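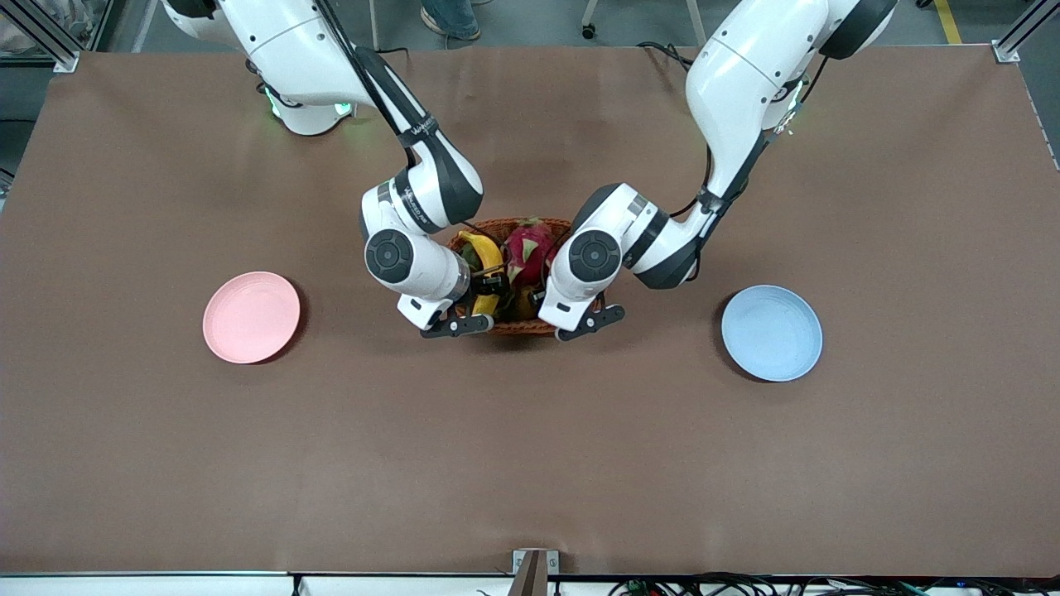
Basket of fruit on one of the tables, open day at Juvstead.

The Juvstead open day is held once a year, and this was my first time going. I went with Itziar Calvo, who writes the garden column for our newsletter. We left early and had a three-hour drive, the last part of it on a gravel road that was in better shape than I expected.

Juvstead is a fruit growing estate with an old orchard on the north slope and newer plantings below the road. Parking was in the hay field. Entry was free, but you had to put your name down for the orchard walk, and the first walk was already full when we got there. We took the second one.

Our guide was Heikki Niskanen, who has managed the orchard for 17 years. He started at the top, where the oldest apple trees are. They have 285 trees on the slope, and the oldest rows are on full-size rootstock, so picking still means ladders. Pruning starts in February and goes on until the buds begin to swell. Heikki showed us a tree that had been left alone too long before he came. He has been taking it down in stages, a few large limbs a year. He said that cutting it all back in one winter would only give him a thicket of water sprouts.

The lower block is planted much closer, on wires, and can be picked from the ground. It needs irrigation. The pump was being worked on, and Heikki spent a while talking to the mechanic while the rest of us looked at the filters.

A woman in our group asked about spraying. They spray for scab when the weather calls for it and keep a log that anyone can ask to read. Codling moth is the bigger problem on the lower block. They hang traps and check them twice a week in season.

After the walk we went through the storage barn. It has thick stone walls and one modern cold room at the back. Lumturie Ristić runs the storage side and explained that apples and pears are kept apart and that every bin is checked by hand for soft fruit. The cold room was too small for the whole group, so we went in by turns.

Lunch was soup and bread in the yard. The line was long, and by the time we reached the front they had run out of the lentil soup. The leek was fine. I bought a jar of quince jelly and two bare-root plum whips, which fit in the car with the back seat down.

If you plan to go next year, wear boots, as the slope was muddy all the way up. Bring cash too, because the plant stall did not take cards. There are restrooms by the barn and none in the orchard.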